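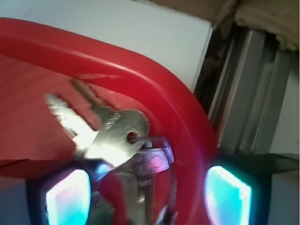 O grupo de manipulação tátil do projeto Tinel abre inscrições para bolsistas e para participantes de um estudo sobre como robôs aprendem a pegar objetos que mudam de forma na mão. Passamos o último ano atrás de uma pergunta que parece pequena e que nos tirou o sono: quando uma pinça de dois dedos fecha sobre uma coisa articulada, em que momento ela já sabe o suficiente para levantar? Um par de chaves presas numa argola, em cima de uma tampa vermelha de plástico, resume bem a dificuldade. O metal reflete, a tampa brilha, uma chave está por cima da outra, e a haste da chave de baixo passa entre os dois dedos da pinça enquanto a de cima aponta para outro lado. Visto do punho do robô, com as almofadas dos dedos acesas em rosa e azul, é um problema lindo!

O que já temos

O método que chamamos de Illitz combina a câmera do punho com o sinal das almofadas e decide, a cada instante, entre fechar mais, abrir um pouco ou reposicionar. Ele aprende com demonstrações humanas, e aqui veio a surpresa do primeiro semestre: as demonstrações hesitantes ensinaram mais do que as perfeitas. Com 259 demonstrações gravadas por pessoas sem nenhuma experiência em robótica, o Illitz acertou 40 de 49 pegadas com objetos que não estavam no treino. Treinado só com as gravações dos nossos próprios colegas, que fazem tudo rápido e bonito, acertou 20 de 49 no mesmo conjunto de teste. Ainda não sabemos explicar direito a diferença. Nossa hipótese é que o iniciante toca, recua, toca de novo, e deixa no registro justamente as correções de que a política precisa. Pode haver outra causa (a velocidade média, por exemplo, também é menor), e queremos separar uma coisa da outra com cuidado.

É para isso que precisamos de gente nova, dos dois lados do controle.

Vaga 1: bolsa de mestrado ou iniciação científica avançada

Procuramos uma pessoa para trabalhar com Sebastián Saavedra na análise das correções. O trabalho inclui anotar trechos de demonstrações, treinar variantes do modelo, rodar os testes no robô e escrever os resultados, inclusive os ruins. É bom ter Python em dia e alguma vivência com PyTorch ou equivalente. Experiência com ROS ajuda, mas dá para aprender aqui. Também gostamos de quem já consertou coisas com as próprias mãos: metade do nosso tempo vai em cabo, suporte, calibração e em descobrir por que uma almofada passou a ler diferente de um dia para o outro.

A bolsa exige 20 horas semanais presenciais, com horário combinado. O início é em agosto.

Vaga 2: bolsa de desenvolvimento de software

Nipon Khunthong coordena a plataforma Donoreo, onde ficam as gravações, as anotações e o histórico de cada teste. Ela cresceu rápido demais e está pedindo carinho. Quem entrar vai cuidar da sincronização entre vídeo e sinal tátil, da ferramenta de anotação e da versão pública dos dados, que pretendemos liberar junto com o próximo artigo. Pedimos boa prática com Python e bancos de dados, e paciência com carimbos de tempo. Aceitamos trabalho parcialmente remoto, com presença no laboratório às terças-feiras, quando o grupo inteiro se reúne.

Participantes do estudo

Além das bolsas, convidamos pessoas maiores de 18 anos, sem experiência com robôs, para gravar demonstrações. Se você nunca operou uma pinça na vida, queremos muito a sua ajuda!

A sessão dura uma tarde. Começa com uma explicação curta e um treino livre, depois vem uma série de tarefas com objetos do dia a dia: chaves, tampas, potes, fitas, panos. Você guia o braço com um controle de mão e vê na tela o que a câmera do punho vê. Há pausas entre as séries e café na copa. Gravamos o movimento do robô, o vídeo do punho e o sinal dos dedos; seu rosto e sua voz não entram no registro. Você pode interromper a sessão quando quiser e pedir a exclusão dos seus dados até a publicação do conjunto.

Canhotos são especialmente bem-vindos, porque temos pouquíssimos na amostra. Pessoas que usam óculos participam normalmente. Quem tem dor ou limitação nos punhos pode escrever antes, e ajustamos a altura do controle e a duração das séries.

Oferecemos ajuda de custo para transporte e lanche, e certificado de participação para quem precisar de horas complementares.

Como se inscrever

Para as bolsas, envie currículo, histórico escolar e uma carta de até uma página pelo formulário na página do projeto. Na carta, conte um experimento ou projeto seu que deu errado e o que você fez em seguida. Não é preciso ter artigo publicado. As entrevistas são feitas no laboratório, na sala Calloway, ou por vídeo para quem mora longe, e incluem uma visita à bancada com o robô ligado.

Para o estudo, basta preencher o formulário de participantes com nome, contato e os turnos em que você pode vir. Respondemos a todo mundo, mesmo quando os horários já estiverem preenchidos.

Dúvidas sobre a bolsa de pesquisa vão para Sebastián; sobre a plataforma e sobre o uso dos dados, para Nipon. Os dois contatos estão no rodapé do formulário.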